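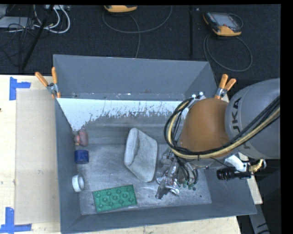 Is a big open bin any good for storing odds and ends, or do you need something with compartments?
For things that come out and go back several times a day, an open bin is easier to live with. For anything smaller than a matchbox, get a box with compartments and a lid.

I have had the large grey Tandero bin on the table in my workroom since August. I bought it from Prarnley after a set of stacking drawers gave up on me, and I wanted one place to put everything that was lying about at the end of the day. Rolls of tape, bits of cloth, a bumpy green tray, the small stuff that has no proper home. It cost 14 pounds plus delivery, and it arrived in a box far too big for it.

Size and shape
It is larger than I expected. The sides are tall and slope outwards, so you can get a whole forearm in without scraping your wrist, and things at the bottom are easy to see if you stand over it. The slope has a cost. The footprint at the top is a good deal wider than at the base, and on a shelf with uprights you lose space all round. I measured for the base and had to move it to the table. Measure the top.

In use
A large soft item takes up the middle and everything else slides to the edges. I have stopped fighting this. Small pieces go along the left wall, the cloth goes in the centre, and flat things lie near the front. With a handful of items in it I can find what I want straight away. Once it is more than half full you end up digging, and I would sooner have two of these half empty than one full.

Rolls of tape stand up on their edge quite happily against the side. Short round things roll if you knock the table. A piece of rubber matting cured that for me, though it does slide about a bit when you take it out to clean.

Wear
This is where I would mark it down. The walls higher up still look smooth and plain. Lower down it is another story - there are white scuffs along the seam, the white band under it has gone ragged and streaky, and the floor is scratched. None of it affects what the bin does, but if you want something for a living room I would look elsewhere.

Cleaning
A damp cloth does the walls in a minute. The ridges near the bottom hold dust and need a brush. I do mine every 6 weeks or so, when I remember.

Compared with others
I used a Fodor crate before the drawers. It was cheaper and lighter, but the straight sides made it awkward to reach into, and one handle split after 7 months. The Prurnis version has a lid and costs nearly 50 pounds. I borrowed one for a while and left the lid off the whole time.

Good points: easy to reach into, steady on a table, roomy.
Bad points: wide at the top, marks badly low down, no lid.

I would buy it again at the same price - not for much more.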